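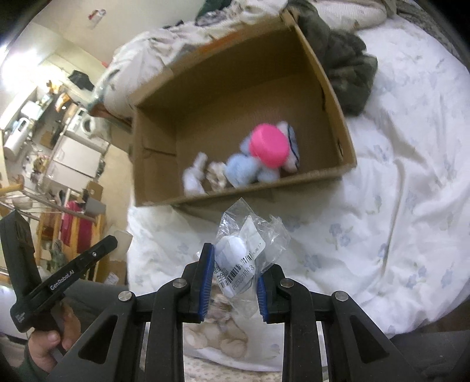

Wernlow Allotment and Garden Society
Minutes of the April meeting, held in the Retmont Road hall at 7 pm

Present: 17 members, with apologies from two more who were both down with the cold that has been doing the rounds. The chair welcomed everybody, particularly the couple who have taken on the long-neglected plot by the bottom gate, and said how lovely it was to see smoke coming from a bonfire down there again (within the permitted hours, of course!).

1. Minutes of the last meeting
Agreed, with one correction. The spare water butt was offered to the plot next to the hedge and not to the plot next to the shed, and the secretary is sorry for any hard feelings that followed.

2. Water
The standpipe on the Pidier Lane side is dripping again. It was mended in the autumn and held up well until the frosts, but the washer has evidently gone, and there is now quite a bog in front of it. A member with the right spanner has kindly said she will look at it before the next meeting. There was then a long and good-natured talk about hoses. The rule stays as it is: watering cans at any time, hoses only before nine in the morning and never left running unattended. Several people felt the notice had faded so badly that newcomers could hardly be blamed, so it will be painted again.

3. Seed potatoes
The order came in nearly 20 kilos short, which was a disappointment, though the supplier has been very decent and will send the rest free of carriage. Those who have had theirs already are asked to be patient with those who haven't. Anyone with chitted earlies to spare, do please leave them on the bench inside the shed with a label on, as last year we had a tray of mystery potatoes and a fair amount of guessing.

4. The McIver Cup
It was agreed to keep the cup for the best-kept plot and to judge it in July as usual. A suggestion that it should go to the heaviest marrow instead was enjoyed by all but not put to the vote.

5. Paths
The main path is in good order. The side path is narrower than it was, and plot holders along it are asked, very gently, to look at where their edges have got to.

6. Any other business
The robin is nesting in the old kettle again, so please use the other door of the shed until the young have flown. Rhubarb is available from plot 7, and there is a great deal of it.

The meeting closed at twenty to nine, and tea was taken. Next meeting in June, same place and time.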